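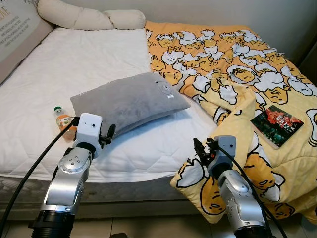

Gray pillow, white quilted mattress, the edge of the yellow blanket.

OK so a few of you asked how the dance thing went from "we should do something" to an actual building with a kettle in it. Thread, and it's a long one, sorry, get a drink.

Oakley House is a drop-in and short-stay place for young people who've had to leave home, mostly gay, bi and trans kids from around Bridthorpe. I started there teaching a movement class on Monday nights. Four people came to the first one and two of them just wanted to sit down somewhere warm!

The class was never meant to raise money. Then Gualtiero Gentile (choreographer, terrible driver, lovely man) watched us one evening and asked if we'd do an opening number for his company, Tokow. We said yes before we knew what we were saying yes to.

So we made a piece called Udo. It's 22 minutes long and a lot of it is people carrying chairs. I still love the chairs. My mother asked me afterward if the chairs meant something and I said yes, and she said good, and we left it at that.

We passed buckets at the door in June of last year and came home with $3,374. I counted it twice on my kitchen floor, then called Gualtiero and made him count it over the phone with me, which was silly, but there you go.

Where it went: the deposit on the upstairs rooms, a locksmith, bus passes, and $1,568 on legal fees. The legal part surprises people. Name changes cost money. Getting a copy of your own birth certificate costs money. If your parents won't hand over your papers you're stuck before you've even applied for a job.

We've helped 6 people finish their name changes so far. One of them brought a cake with her new name on it and the bakery had spelled it wrong. She ate that letter first.

Somebody in my mentions asked whether it's a charity or an arts group. Both? The dancers who come up through the Monday class get paid when Tokow books them, and the fee is the same one everybody else gets. I'm stubborn about that. I did way too many unpaid "opportunities" in my twenties.

Now the hard bit. All our shows are off this year, so no buckets. Class has moved to video, and I've been teaching pliés to a screen full of ceilings and one very patient cat. Attendance is better than it was in person, though. Some of them could never have made it to us by bus.

What we need is roughly 100 people giving a little each month. If you can't, please don't feel bad, share the first post instead. If you sew, we want to talk to you as well — the costumes from Udo are in a sorry state.

Also yes, we're doing the chairs again whenever we can all be in one room. Gualtiero wants more chairs. I've told him he's carrying them up the stairs himself.

July 8, 2020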